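About Lullbridge

Lullbridge helps small kitchens, canteens and care homes buy automation without regretting it by October. We plan the purchase, write the budget, sit in on the sales demo and ask the question that makes the room go quiet. Usually it is "and what does the second year cost?"

We don't sell robots. We don't take a cut from anyone who does, which keeps our holiday card list short.

How we got here

Mei Boateng and Otis Thibodeaux used to run purchasing for a catering firm called Firnemix, where they signed for a very handsome conveyor that did not fit through the door. It was 2 inches too wide. The conveyor spent the winter under a tarp, and Mei and Otis spent it writing the first version of our site survey. Question one is still about doors.

What we look at

Most of our clients come to us about dishes. They have read that a pair of arms can do the washing up, and they want to know what to put in the budget. So we start with the dull job itself: plates, something to wash them in, a sponge, and a table that has to be the right height for all of it.
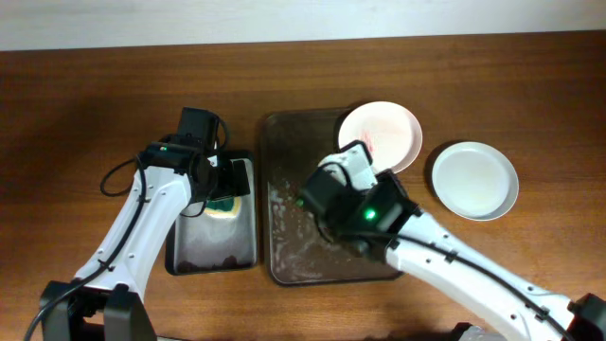

The arms are the part everybody prices. Then come the mounts, the spare fingers, the cable ties, the electrician, the insurance rider and the person who resets everything on a Monday morning. In our planning sheets the arms get one line out of seven. Clients tend to scroll up to see if they missed a page.

We also budget for water. A quote written for a clean, dry workbench will not say much about suds, and suds are most of the work. Ask the vendor what is sealed and what is only "splash tolerant," then ask who pays if the two of you read that phrase differently.
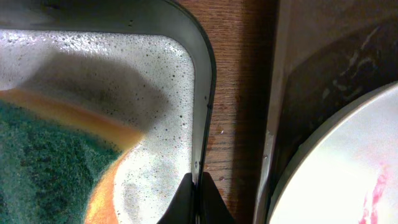
Sponge, suds and gripper fingers at the rim of the basin.

Who does what

Mei Boateng handles budgets and leasing terms. She has read over 200 service contracts and can still be cheerful at lunch.

Otis Thibodeaux does site surveys. He owns a good tape measure and will not lend it.

Juniper Greenberg runs the trial plans: what gets washed, how dirty it is to begin with, and what counts as clean. She asks clients to agree on that last one before any money moves. It takes longer than you'd think.

Tumelo Mtshali compares vendor quotes and turns them into a single page in everyday words. If a line still makes no sense after that, he calls the vendor, and sometimes it disappears from the bill. 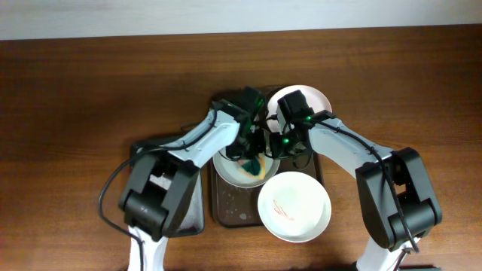
Working with us

A planning package takes 7 weeks and ends with a written recommendation. Sometimes the recommendation is to buy. Sometimes it is to lease for a year, and now and then it is a bigger sink. The fee is the same in all three cases.

Bookings for summer surveys open Thu 1 April. Please measure your doors before you call.

Recent from Lullbridge
Leasing or Buying: Mei Does the Math
Spare Parts You Will Forget to Budget For
The Dronaro Canteen Plan, One Year On
What to Ask at a Demo (and When to Stop Nodding)
Door Widths: A Short, Bitter History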